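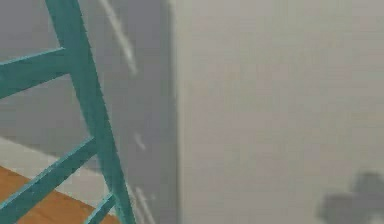 Progress report to the Alden Fund: flood and storm recovery, Alline district

Last updated: December 25, 2022
Filed under: Grants and Reporting > Disaster Recovery

Prepared by Lutz Sperling, recovery coordinator

1. Where we are

The grant covers repair assessments, temporary power and household kits for the part of the district between Sadowski Creek and the old highway. When we last reported, the creek had only just dropped below the road and we could not get vehicles past the second bridge. The bridge reopened to light traffic in the second week of this reporting period. Trucks over the posted limit still have to go the long way, which adds an hour each direction and has pushed up our fuel line.

We have now visited 454 households. Of these, 67 were assessed as not safe to live in, mainly because of shifted footings or water in the electrical panel. The families concerned are staying with relatives or in the motel units the district has leased until March. The remaining homes have damage ranging from wet insulation to roofs with a few sheets missing.

2. Household kits

We budgeted for 500 kits. All have been bought and most have gone out. What is left is stored at the Alline hall and will be held for people returning to the area in the new year. The kits contain cleaning gear, gloves, masks, a tarp, rope and a battery lantern. Several people asked for a second tarp and we gave one where the roof was open. For another event we would order more tarps and fewer buckets.

3. Power and communications

Mains power is back everywhere except the upper end of Creek Road, where poles came down across the slope and the ground is too soft for the line crew's heavy truck. We have three generators on loan there, shared between neighbours on a roster they drew up themselves. Fuel is delivered twice a week. One generator was out of service for two nights with a blocked filter and has been repaired.

Mobile coverage was patchy for most of the period. We kept a printed notice at the hall door and at the fuel stop, updated each morning, and will go on doing so until the tower is off its backup supply. 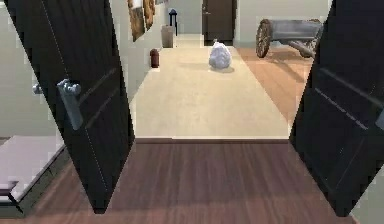
Open doors and the hallway beyond.

4. Repairs

Repair work is behind schedule. Our contractor, Tradilance, lost its first crew to insurance jobs closer to the city and the replacement crew started late. Drying has also been slow with the continued rain, and we have told the crew not to close up any walls until the moisture readings are acceptable. Some owners are unhappy with the wait. We have written to each of them with a revised start date.

5. Spending

Spending on kits is on budget. Fuel and vehicle hire are over for the reasons given in section 1. Repairs are well under, as most invoices have not come in yet. We ask the fund's approval to move part of the unspent repair money to fuel for the coming quarter and return it when the bridge limit is lifted. A line-by-line statement is attached separately.

6. Next period

- Finish assessments on the upper end of Creek Road once the slope is cleared.
- Confirm with the district what happens to the motel leases after March.
- Replace the worn culvert markers before the next heavy rain.
- Meet with Tradilance on crew numbers.

Please send questions on the transfer request to me before the office reopens so that they can go on the agenda for the first meeting.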